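Minutes, working group on good practice for hand-held gripper recording
Brincombe site, small meeting room, January
Present: the Brincombe recording team, two colleagues from Pesia, one from Mishra (by phone until 11.15)

**1. Minutes of the last meeting**

Accepted with one correction. In point 4 the word "must" should be "should".

**2. Table layout**

The group discussed the draft rule for the start of a recording. It was agreed that the object stands in the middle of the table, on the board, and both grippers start open and at the same height. The operator keeps the cables on the outer side of the hands.
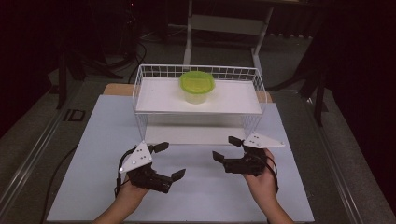
Pesia asked if the rails at the table edges should be kept free as well. Agreed, yes. The sentence will be added to section 2 of the Grunura guide.

Mishra would like a fixed distance between the grippers and the object. There was no agreement on this. The operators have different arm lengths, and a fixed number would be hard to follow. Postponed.

**3. Handling of lids and other light parts**

Long discussion. The present text says only "hold the part securely", and new operators understand this in different ways. New text proposed:

- Take the lid with the tips of both fingers.
- Do not press more than needed to hold it.
- If the lid falls, do not stop. Finish the recording and mark it.

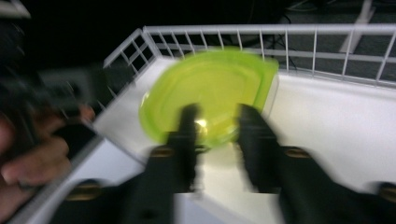 *Lime-green lid held between the two gripper fingers, with the white rack behind.*

The third rule was accepted after a vote, 5 for and 2 against. The two colleagues against it would prefer to stop and begin again. Their opinion is noted here at their request.

On blurred recordings: Pesia reminded the group that fast movement is not by itself a reason to delete. The reviewer decides.

**4. Number of recordings before review**

The first review will take place after 800 recordings. Mishra will send the review form.

**5. Actions**

- Brincombe: new wording for sections 2 and 3 of the guide.
- Pesia: check that the word "finger" is used in the same way in all sections.
- Mishra: review form, also a proposal about the distance question.

Next meeting in February, same room.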